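Acceptance checklist, simulation kit for two-arm kitchen tasks
Supplier: Greenberg
Kit under review: Urkwood countertop set, trial license
Site: Jesarside workshop, October
Reviewer's mark: x = passed, o = open, n = not applicable for us

I did this inspection following the list of our Dastesbridge office, which was made for real cells with real fences. Some lines do not fit to a simulated product, but I kept all of them so the numbers stay the same. My comments are under the lines.

## A. Delivery and license

- [x] A1. License file opens on the test machine
- [x] A2. Manual is present, with version on the first page
- [o] A3. List of known faults is supplied

Comment A3: The manual has a chapter with the title "Limitations", but it is only half a page and speaks mostly of graphics cards. I asked for a proper list. Until it comes, this line stays open.

- [n] A4. Transport damage

## B. Running the kit

- [x] B1. Starts without administrator rights
- [x] B2. Runs 3000 steps without a stop
- [o] B3. Same seed gives same result

Comment B2: I started it at 9:15 in the morning and it finished before lunch. The log was complete.

Comment B3: With the same seed I got the same result until step 1135. After this step the two runs were different in the finger joints, first only a little, then more. The supplier says it comes from the contact solver when it uses several threads. With one thread I could not repeat the fault, but then the kit is too slow for our use. For a safety study we must be able to play back a bad run exactly, so I can not accept this with a remark only.

## C. Stop and limits

- [x] C1. Soft stop holds both arms in position
- [x] C2. Joint limits are active when the program starts
- [o] C3. Speed limit near the other arm
- [x] C4. Limits can not be changed by the task script

Comment C1: Tested 15 times from different positions. The arms stayed where they were every time. Please note that it is a stop in software, and it proves nothing about the emergency stop of a real machine.

Comment C3: The speed limit exists, but it is measured from wrist to wrist. The fingers are long and they arrive much earlier than the wrist. I propose to measure from the fingertips. The supplier has written down my wish, without a date.

## D. Countertop and drawer task

- [x] D1. Toaster, drawer and canister are loaded with the task
- [x] D2. Drawer can stand open with the hands near to it
- [o] D3. Collision shape of the drawer handle
- [x] D4. Yellow object keeps its shape under contact
- [o] D5. Parking position of the right hand
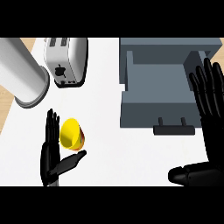
Yellow cup in the left hand in the first view, yellow piece with the melon print inside the drawer in the second; drawer open in both.

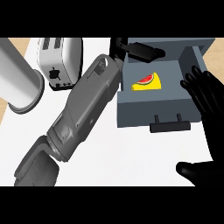
On D5, the right hand should have its own parking position well behind the drawer line, and I would not sign this section before it is there. Greenberg can say it is only a default value, but defaults are what people run. We had the same talk at Dastesbridge with the previous kit and we gave in too early. Also please check if the thumb is counted in the collision model, it was missing there.

Reply to the remark: I agree, and I changed D5 from passed to open. The thumb is counted. I switched on the display of the collision shapes and it has its own shape, also on the other hand. The handle is the weaker point. Its bar and its posts are covered by one simple block, so a finger can not go behind the bar the way it would with a real handle. A pulling test can pass here and fail later on hardware. I wrote this to the supplier together with C3.

## E. Records

- [x] E1. Log contains joint positions and commands
- [o] E2. Log contains contact forces for each finger
- [x] E3. Log can be exported as plain text

Comment E2: Forces are given as one sum for the whole hand. The manual promises them for each finger. Maybe there is a setting I did not find, I looked in both configuration files.

## F. Result

Not accepted yet. The trial license can be used at Jesarside for training of staff and for trying scripts. It should not be used as evidence in a risk assessment.

To close before the next inspection:

1. B3, repeatable runs with several threads
2. C3, distance measured from the fingertips
3. D3, handle shape with free space behind the bar
4. D5, new parking position
5. A3 and E2, documents and settings

The supplier offers 2 hours of remote support in the price of the trial. I want to use them for B3 first and for E2 if there is time left. Please send further remarks with the line number in the subject, otherwise I can not sort them.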